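Ticket 7258 – Cloudy tap water after filter change, Lestby office
Opened by: Deok-su Seo
Status: Open

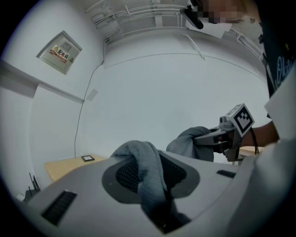 Kitchen tap on floor 2 has run cloudy since the March cartridge swap. Staff report a chlorine taste. Filter unit is a Lorham under-sink, cartridge supplied by Prita.

Apr 29, 2020
Flushed the line for five minutes. No change. Filled a glass and let it stand – it cleared from the bottom up, so probably air. Taste still there.

Later same day
Bypassed the filter. Water clear, same taste. Checked the housing and found the O-ring seated badly. Reseated it and ran eight liters through. Much less cloudy.

Next step: Grgić lab to test two samples for free chlorine, one before the filter and one after. Bottled water on floor 2 until results are in.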